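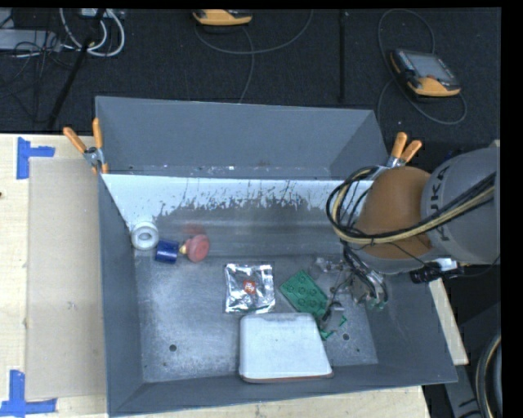 Bin 3 with the KUKA arm and test items, May.

Equipment planning, Nudurer lab
Chair: Leilani Boateng

1. Minutes of the last meeting approved.

2. Replacement gripper fingers. Flikholm quoted $1,993 for the set, Kowalczyk slightly more with faster delivery. Agreed to go with Flikholm.

3. Bins. The clamped bin stays in use until the next budget. Leilani to price a one-piece version — limit $400.

4. Test items. Request for 17 more small objects approved, to come out of supplies.

5. Zondunwood service contract held over to the next meeting.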